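Besgate Woodcraft Help Desk
Ticket 600: Pale band across oak piece, finish won't match
Status: Open
Opened by: Rozália Magyar
Product: Parnside oak finish, honey shade

Hi again, me with the oak! I'm working through the shelf kit from your Brornthorpe range and I've hit a snag with the narrow boards. One of them has a pale yellowish stripe going straight across the grain, and I can't work out if it's leftover tape, a worn spot or a glue line. The rest of the color is lovely, a really warm orange-brown, so the stripe jumps right out at me.

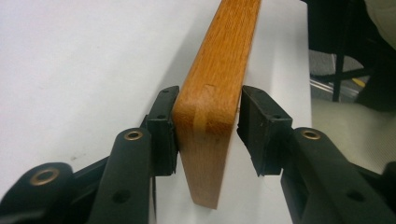
Narrow board stood on end, pale band partway down.

What I've tried so far (I read the help page first, promise):

Picked at one edge of the band with a fingernail. Nothing lifted, but my nails are short so I wouldn't rule out tape yet.

Wiped it with a damp cloth and let it dry overnight. Same stripe in the morning.

Went over a tiny bit at one side with 200 grit, very lightly, along the grain. I got a little dust and then lost my nerve, because I don't want to go through the finish on a piece that's going to be at eye level.

There's also a faint line like a notch just above the band. If this is a spot where two lengths get joined at the factory then fine, I can live with a joint, I just need to know before I put stain on it. Glue doesn't take stain, right? I learned that one on a picture ledge back in August and I'm still cross about it. 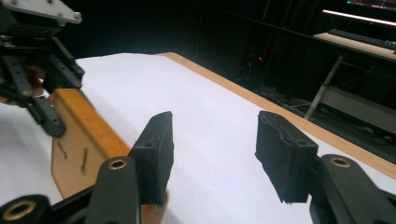
The other thing is the nails. The leaflet says to pin the blocks at step 4 and oil everything at step 112 (I'm guessing that's a typo for 12?). My neighbor Bíró swears you should oil first and pin after, so the holes don't go dark around the edges. Which is it? I've got everything laid out and I'd love to get going again.

Update, 23 Dec 2023: tried a dab of mineral spirits on the stripe, no change at all. I've stopped there and I'm leaving it alone until I hear from you. If it has to be a replacement board, could you pick one close in color? Thanks so much!

Rozália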